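Soup, and the long business of finding a table

Feb 13, 2022

I've wanted a proper kitchen table for as long as I've lived in Nudlow. We had the fold-down thing that came with the flat, which was fine for two people and a teapot, and completely useless the moment anyone came round. When Bernadette Millet came for Sunday lunch she ate hers on the piano stool with the plate on her knees (she was very nice about it, and she did spill gravy on the piano stool).

So in November I started looking properly. I had a list! It had to be wood, it had to seat four without anyone straddling a leg, and it had to get up our stairs, which turn twice and were clearly built by somebody who owned no furniture. I measured the narrowest bit and wrote it on the back of an envelope. Then I lost the envelope, measured it again and got a different number, and that told me plenty about my measuring.

The first place I tried was Ursu, the second-hand shop on the corner past the chemist. If you haven't been, it's three rooms of sideboards and one very old dog. Dorin Nistor runs it and he will not be hurried. He let me wander about knocking on things for ages and then told me that knocking doesn't tell you anything. You want to get underneath, he said, and look at how the top is fixed, and whether somebody has been at it with the wrong screws. I've been lying on shop floors ever since. It's surprising how restful it is down there.

What I learned from all the lying about is that I like pale wood. I'd always assumed I was a dark wood person, because my gran's house was all dark wood and I loved my gran's house. But our kitchen faces north and gets the sun for a bit in the morning if it's feeling generous, and anything darker than a digestive biscuit just eats the light. Pale it was, then. Dorin's had a few but they were all too long, or they had one of those middle drawers that gets you in the thigh.
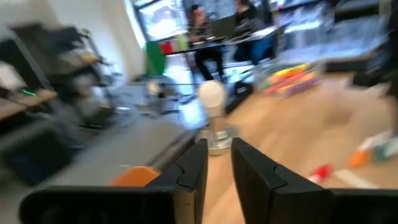 Pale wood between black fingers, and a bit of orange on the left.

Angus Kinnear at work thinks the whole search was daft and that I should have bought a new one off the internet like a normal person. He did that himself. It came in a flat box, he had it up in an evening, and he's perfectly happy with it. I can't argue with any of this. I did argue, for most of a lunch break, but I can't say I won. My case was mainly that I like old things, and his was mainly that he had a table.

Anyway! The soup. I was going to write a whole separate post about the soup but they belong together, because I found the table through it.

Floarea Moldovan lives downstairs and makes a sour vegetable soup that you can smell from the street door. I'd been hinting for months. Just before Christmas she finally said I could come down and watch, on condition that I chopped, so I chopped. Carrots, parsnip, celeriac, an onion, a red pepper, and then a great pile of lovage which I'd never cooked with in my life. It smells like celery that's been somewhere interesting. She sweats the roots very slowly with a lid on, and doesn't brown them, and she was quite stern with me about the browning. Then water, then beans she's soaked overnight, and the sour bit goes in right at the end. Her mother in Sirkach used fermented bran for that. Floarea uses lemon juice during the week and the real stuff when her sister's visiting.

She doesn't write anything down. I asked how much lemon and she said until it's right. I asked how long and she said until the parsnip gives up. I've now made it three times on my own. The first was too sharp and made my eyes water, the second was so timid it was basically hot salad, and the third was lovely, and of course I've no idea what I did differently.

One thing I can pass on is to take the herbs off the heat with the pan and put them in then, under the lid, and leave it alone for a good while. I kept wanting to stir. Also use a wide bowl. I was serving mine in mugs (no table, remember) and all the beans go to the bottom and you have to fish for them like a heron.
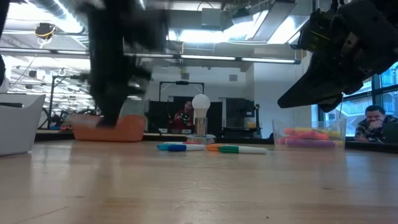

Orange bowl, on the far side of the table.

So there I was, eating my second helping in Floarea's kitchen, going on about tables, when she said her friend Traian Sârbu was clearing out a house on Baritz Road and had one he couldn't shift. She rang him there and then, with the spoon still in her other hand. I'd barely wiped my chin before I was on the phone to a stranger describing my stairs.

Traian wanted 39 pounds for it. I said that sounded more than fair and he immediately came down to 33, I think because he felt bad that I hadn't haggled. It's beech, he thinks, though Dorin has since had a look and isn't sure. The top's made of strips glued side by side, with a burn at one end shaped like a small iron and a lot of pen marks from somebody's homework. I can make out some long division. It's wrong, too, poor kid.

Getting it up the stairs took two of us and most of an afternoon, and we had to take the legs off. Then we had to take the banister off. Then we had to have a cup of tea and not talk to each other for a bit. But it's in!

I haven't decided about the finish. Dorin says oil, little and often, and never put a hot pan straight down. Angus says varnish it and forget it. I've read far too many pages on this and they all contradict each other, and half of them end up in a fight in the comments about linseed. For now I've just washed it with a nearly dry cloth and some soap and left it to think. I don't want to sand out the long division.

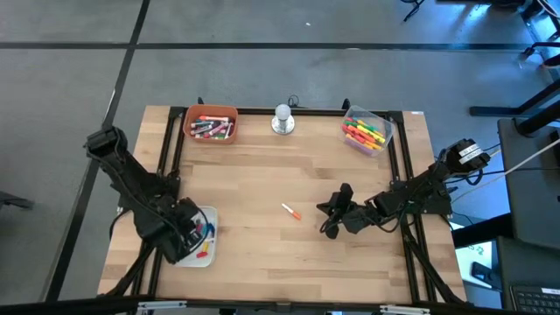 Striped wooden top with a black surround, and a black arm either side.

Bernadette's coming again next weekend and she's been promised a chair. I'm doing the soup, with the real sour stuff this time, as Floarea has given me a jar of it with strict instructions to loosen the lid every day. I forgot yesterday. It hissed at me – quite loudly – and there's now a splash on the ceiling above the cooker that I'm going to have to get up on the new table to reach.

If anyone knows a good bread to go with it, do leave me a comment. I've tried rye and it was a bit much. And if you're after a sideboard, go and see Dorin, he's got far too many, and say hello to the dog.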